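Board under the pegboard toys - oil it or leave it bare?

karnalness
Posts: 100
I've got a big board, pale wood, looks like maple to me, two planks glued up with maybe a third strip at the far end. It's become the play surface for chunky plastic shapes (hearts, stars, cubes, the lot) and it sits on top of blue pegboard on my workbench. I never put any finish on it. Should I? My niece is 3 and everything she touches gets a bit sticky.

mulder_bench
Oil it. Mineral oil, wipe on, wait overnight, wipe off. Do it again in October when the heating comes on. I have a board I did this way years ago and it still looks great.

Mellov
Disagree with mulder. Mineral oil never cures, so with plastic toys sitting on it you end up with oily toys and then oily kids. For a play board I'd either leave it bare or use shellac.

mulder_bench
You wipe it off, Mellov. If the toys come up oily you used way too much. I let mine sit by the radiator and it's fine by breakfast.

Mellov
Fine for a cutting board, sure. I still wouldn't hand a greasy cube to a toddler.

Hòa Tạ
Is the edge finished at all? The faces look after themselves pretty well but raw end grain will drink up juice and go gray. I run a little 220 over the edges of anything kids lean on, then one thin coat of shellac there and nowhere else. Also which toys are they? Some of the older Multeo shapes had a dye that rubbed off on bare wood. I had a pink patch for months!

karnalness
No idea on the brand, they came in a bag from a yard sale. 32 pieces for 10 bucks, so I wasn't going to argue. No pink patches so far and I've had them out a lot. I like Hòa's idea of just doing the edge, I hadn't thought of treating it separately. 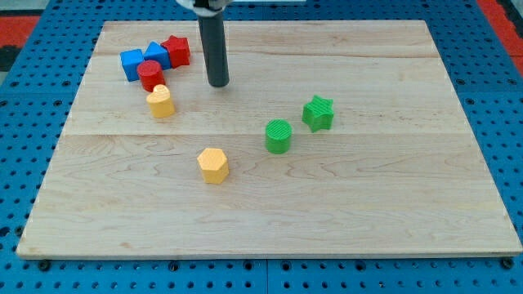
The part I care about most is keeping the grain the way it is. It's got those soft wavy lines and I'd hate to turn it all orange, which is what happened to my last shelf (amber shellac, my own dumb fault). The seam in the middle doesn't bother me, I can barely feel it with a fingernail.

Mellov
Get the blonde or super blonde flakes, mix it thin, try it on the underside first. Amber is what got your shelf.

mulder_bench
Blonde shellac is OK, I'll give you that one. Stickers and crayon do come off it easier than off bare wood. Keep rubbing alcohol away from it though, it'll melt right through.

Hòa Tạ
Agree on blonde. And check the seam again once the air gets dry, mine opened up just enough to hold glitter. I'm still finding glitter.

karnalness
OK, blonde on the edge, top stays bare for now. I'll do a test patch underneath tonight after 8 and post how the color comes out.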